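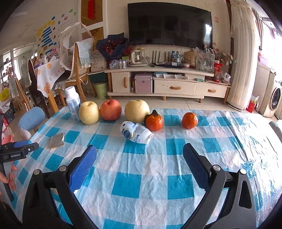

The wipe-clean tablecloth (sold in the village as oilcloth, though most of what you can buy now is plain shiny plastic) is a table covering made to be wiped where it lies, and I've been keeping this entry on the Tadlow household pages for three years now, so forgive me if I go on a bit. It comes in every pattern you could want, but check is the one people ask for, and blue and white is the check I'd pick every time! Fruit looks lovely on it, for a start - pale yellow pears, a pinkish-red apple and a couple of tangerines, one with its leaf still on, and you hardly need a bowl. The one drawback is the shine. With light coming in from the side you get a big white glare across half the cloth, and every crease shows up as well.

Origins

Proper oilcloth was linen or cotton coated with boiled linseed oil, and it smelled of it for weeks. The plastic sort took over because it was cheaper and didn't crack along the folds. My own first one came off the roll at Avcı, the hardware shop, where they still cut it to length with a pair of enormous scissors and always give you a bit over.

Sizes and fitting

Measure the table and add 13 centimetres on every side for the drop. I've seen less recommended (the Meditz catalogue, number 1139 if you're ordering the check, goes a good deal shorter) but a skimpy cloth slides about when you lean on it. Round tables need clips.

Care

Warm water, a drop of washing-up liquid, a soft cloth - that's nearly all of it. Tangerine peel can leave an oily patch, so wipe that up the same day. Never iron it! For creases, leave it flat in a warm room overnight, or roll it round a cardboard tube before you put it on. Hot pans want a mat underneath.

See also: Drendotar table felt; oilcloth; shelf liner.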